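Trandascombe Hall, kitchen and stores
Inspection carried out September 12, 2014 by Zdenka Georgiev
Key holder: Rok Shehu

1. Main entrance and ramp
Handrail firm. Mat lies flat. OK

2. Fire exits
Front exit clear. Side exit partly blocked by stacked chairs, moved during the visit. Was also noted in July. Please put a sign on the door.

3. Fire extinguishers
Hall and passage: in date, pins in place. Kitchen: bracket loose, one screw missing. ACTION: Rok

4. Fire blanket
On hook by cooker. OK

5. Electrical
Kettle and urn leads sound. Extension lead behind the fridge is cracked near the plug and has been taken out of use. Do not put it back. Test labels present on everything except the toaster.

6. Water heater
Thermostat works. Warning sign over the left sink has faded and needs replacing.

7. Fridge and freezer
Fridge 4 degrees, freezer minus 17. Fridge seal has a split at the bottom corner, still closing. Check again next time. Temperature sheet not filled in for 11 days.

8. Dry goods
Flour and rice were in opened paper bags on the bottom shelf. No sign of mice, but everything opened must go in a lidded container, with the date written on tape. Špela Vukčević has agreed to sort this out. Glass jars not to be used above shoulder height.

9. Cleaning materials
Locked cupboard, key on hook. One spray bottle with no label, thrown away. Data sheets present apart from the floor cleaner.

10. First aid box
Plasters low. Eye wash out of date. ACTION: Nermina Nedeljković to reorder both. Accident book has two entries since the last visit, both minor cuts, both signed.

11. Floors
Lino lifting by the back door, trip hazard. Taped for now. Quote from Nikolaidis was around £2,000 for the whole kitchen. Ask whether they would do the doorway only.

12. Lighting
One tube out in the store. Emergency lights tested and working.

Result: pass, with items 3, 8, 10 and 11 to be put right before the next hire.

Copy to Ingeborg Lüthi, bookings. 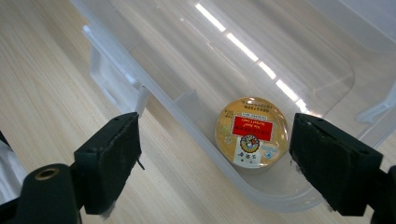
Clear plastic storage container with latch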